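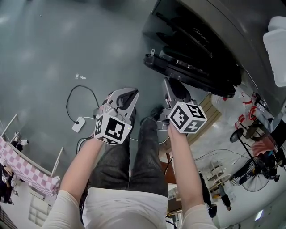

How long may a disconnected player remain absent before a Nillier league match is scored without them?

A disconnected player has 45 seconds to rejoin, counted from the moment the server shows the red link symbol beside the player's name. After that the match continues and the player is scored at the place held when the connection was lost.

Grallville Mobile League > Rules and Rulings > Disconnection during ranked matches

Posted by E_Sowa (League Office)
September 24, 2023

The wording at the head of this thread replaces the second paragraph of the disconnection rule. It applies to all ranked matches of Nillier played under the Grallville Mobile League, on every map, including Skirnstead. Practice lobbies are not affected.

Members are asked to note the following. The 45 seconds are measured by the server and may not be extended by the lobby host. A player who rejoins in time keeps all equipment. A player who does not rejoin may not enter the same match from a second device. Appeals are to be filed in the Appeals section and should include the match code, which is shown on the results page under the list of squads.

Edmund Sowa
League Office

Posted by harborlight_50

I would like to request clarification on one point. The rule states that a player is scored "at the place held when the connection was lost." In a match with 50 players, a person who drops during the opening parachute phase is technically tied with everyone else still alive. Is that player scored first, last, or somewhere between?

Posted by E_Sowa (League Office)

Place is determined by the number of players remaining. If all 50 are alive when the connection is lost, the player is scored in fiftieth place. The same method applies later in the match.

Posted by PThai

I must register an objection. Under the previous rule, a squad could ask the host for a restart if one of its members dropped before the first circle closed. That provision has been removed without mention in the announcement. For squads of two, losing a partner in the first minute decides the match. On Skirnstead it is worse than elsewhere, as the bridge can hardly be crossed by one person once the north towers are occupied.

I have played this league since its first season and have asked for a restart on one occasion only. The provision was not being abused by my division.

Phúc Thái

Posted by Lindqvist_H

With respect to the previous poster, the provision was used a great deal in the upper division. I hosted lobbies there all last season. Squads that landed badly would report a connection failure, and the host had no means of checking the claim. Several evenings ran past midnight as a result, and players in eastern time zones forfeited their final matches because they could not stay.

I support the new wording. I would have preferred a full minute, but I can accept 45 seconds.

Hollis Lindqvist

Posted by PThai

The difficulty described above is one of verification. The server log already records whether a player lost the link or closed the application. If the League Office can read that log for appeals, hosts could be given the same view.

Posted by E_Sowa (League Office)

The log is not available during a match. It reaches this office once the results are final. I can confirm that the restart provision was removed on purpose, and I accept that the announcement should have said so. The opening post will be left as it is so that the replies remain readable, and this post may be cited in its place.

Posted by quillfeather

May I ask how this affects rating? I lost my connection in a match on the Skirnstead night map while holding 588 points, and the page still shows the match as pending. My phone rejoined, but the lobby screen was frozen and I was returned to the main menu.

Posted by I_Fashola (Appeals Desk)

A pending match has no effect on rating until it is closed. Your rating therefore remains at 588 for purposes of division placement. A frozen lobby screen after rejoining is a known fault in the current version of the application and is treated as a failed connection on the server side, so an appeal is in order. Please state the phone model and whether the low graphics setting was in use.

Ifeanyi Fashola
Appeals Desk
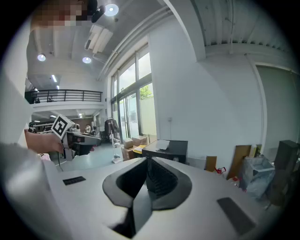 A person with a hand-held gripper in a tall white interior.

Posted by quillfeather

Thank you. The appeal has been filed. The low graphics setting was in use.

Posted by A_Chmielewska

I wish to raise the matter of the Głowacki Cup, which opens in October. The cup regulations refer to "the league rule on disconnection as in force at registration." Registration closed under the old wording. On a plain reading, squads in the cup are still entitled to ask for a restart.

Aleksandra Chmielewska

Posted by Lindqvist_H

I do not read it that way. The cup uses league servers and league hosts, and a host should not be expected to apply one rule in the afternoon and another in the evening.

Posted by A_Chmielewska

Convenience to hosts is not mentioned in the cup regulations. The phrase "as in force at registration" has a clear meaning, and squads chose their rosters with it in view. My own squad entered without a reserve.

Posted by PThai

I agree with the reading given by A_Chmielewska, and would say so even if I were not entered.

Posted by E_Sowa (League Office)

The text of the cup regulations supports the reading given by A_Chmielewska. The former restart provision will apply to the Głowacki Cup, limited to one request per squad per match day, as before. Hosts assigned to the cup will receive the old wording with their lobby codes. All ranked league matches are governed by the new rule.

Posted by Lindqvist_H

Noted. Please send the codes early, as the last set arrived after the lobby had opened.

Posted by harborlight_50

One further question, if the thread is still open. Does the server count begin again if a player rejoins and then drops a second time?

Posted by I_Fashola (Appeals Desk)

It does. Each loss of connection is counted separately, up to a limit of two in one match. A third is scored at once.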